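Report on the Kovport open day visit, April 16, 2022
Automation in Everyday Settings, second-year module, group 9

Our first choice was a brewery. It had been full since January, so we went to Kovport, which makes machines that tidy up and had places left, a fact we should perhaps have thought about longer.

The open day began with a talk. There were 200 chairs and a speaker called Justitz, who used the word "seamless" often enough that Si-eun Pyo started a tally in the margin of her notes. The talk covered the Fudska project, an attempt to get a pair of robot arms to clear rubbish from a table and put it in a bin. My mother has been running a similar project with me for years, on a smaller budget.

After tea we were let into the workshop. I had expected something behind thick glass. What we got was a table, a bin, a lot of plastic and paper, and a flowery curtain that would suit my gran's bathroom. Our assignment asked us to write down what makes the task hard, and we filled two pages before either arm had done much worth writing about. A cup is always cup-shaped. Crumpled paper has a new shape every time you let go of it, and a plastic bag barely has one to begin with. The arms also have to cope with the bin liner, which is made of much the same stuff as the things going into it.

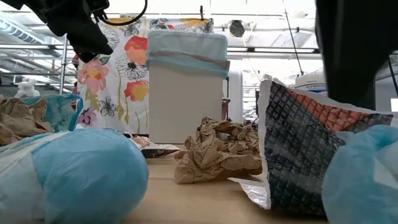 Bags, paper and the Fudska arms at work.
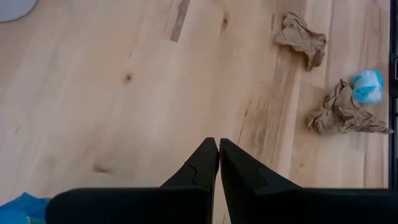
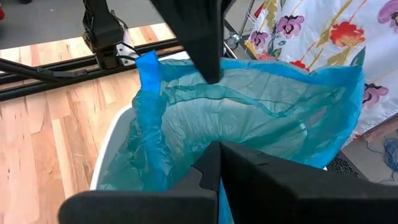 Eun-seong Jin wrote in the comments on our shared draft that we were being too kind about all this. A person would clear that table with one sweep of the forearm, he said, and the report ought to ask why a machine should pick things up singly at all. Si-eun replied underneath that he was welcome to try the forearm method in our kitchen, where there is plenty of scope.

I think he has half a point. We put the question to Lazaridis, who was showing our group round, and the answer was that sweeping is fine until there's a phone under the paper. Fair enough, though I'd have liked to see it tried.

What we would do differently: ask about failures earlier. We spent our best minutes on motor specifications, which were printed in the leaflet anyway, and only got to dropped items when the next group was already at the door. The bus home cost 245 pence each and receipts are attached.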